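What I Stopped Buying, and What I Kept

I have been trying to own fewer clothes since last March. I'm not doing it for any big reason. The closet rod in our bedroom came down one night with everything on it, and when I put it back up I didn't want to hang all of it again.

I counted first. There were 90 pieces, leaving out socks and underwear. I lay most of it out on the bed in batches, kept what I had worn that winter, and put the rest in bags by the door. 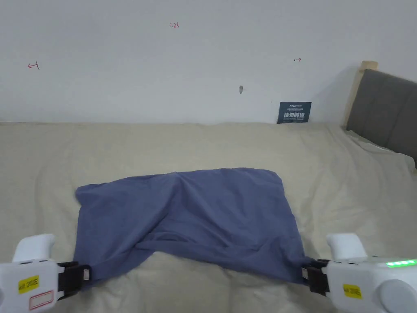
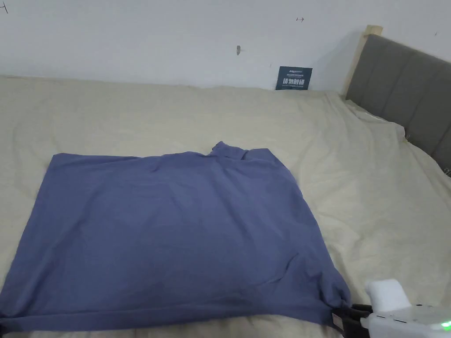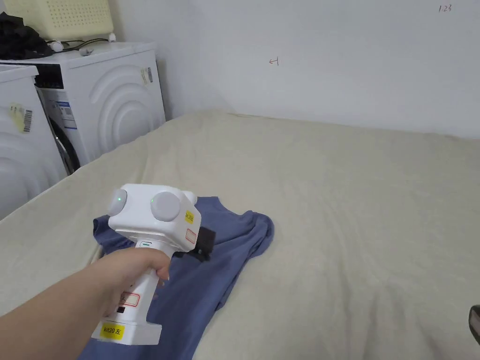 The bags sat by the door for 12 days. My sister-in-law Alžběta Vaněk took the first pick, mostly sweaters and a raincoat I bought in Usgate and never liked. The rest went to the church shop on Murín Street. They don't take anything with a broken zipper, so I spent an evening replacing two and gave up on a third.

The harder part was not filling the space back up. I used to shop when I was tired, usually on my phone after dinner. I took my card number out of the two sites I used most, and having to get up and find my wallet was enough to stop me more than half the time. I also unsubscribed from the sale emails. I missed one sale I would have wanted, on boots. The old boots got new heels instead and they're fine.

My rule for the year was $100 for clothes, total, not counting shoes for work. I went over. A pair of black pants from Skonus was $64, and then I needed something for a wedding in the summer. I borrowed a dress from Delali Sulemana at work, who is my height, but I had to buy something to wear under it and pay for cleaning it afterward. I count the cleaning. My husband says I shouldn't.

A few things I learned about taking care of what's left:

Cold wash is fine for nearly everything. I only use hot for towels and sheets now.

Wool sweaters need to be stored folded. I ruined the shoulders on two of them with wire hangers before I figured this out.

The dryer is hard on elastic. I bought a folding rack and put it over the bathtub. Leggings that used to go baggy in a season have held up since the spring.

A fabric shaver is worth having. Mine was cheap and loud, and it made a gray cardigan look good enough to wear to the office again.

I also started mending, badly. I can sew on a button and close a seam. Darning took me three tries, and the patch on the heel of my hiking socks is lumpy enough that I can feel it when I walk. I watched a few videos and then checked out a book from the library, and the book was better because I could leave it open next to me.

Getting dressed in the morning is faster. I wear the same pants on Monday as I did on Thursday and I haven't heard a word about it. Laundry is a bit more of a chore than before, because I can't let it pile up the way I used to. I do two small loads a week.

For the coming year I'm keeping the $100 limit but taking underwear out of it. I do need a winter coat. The lining in mine is going at both armpits, and the tailor next to the Flurovitz bakery quoted me more than I paid for the coat. I'm going to look at the secondhand places first and see what turns up before it gets cold.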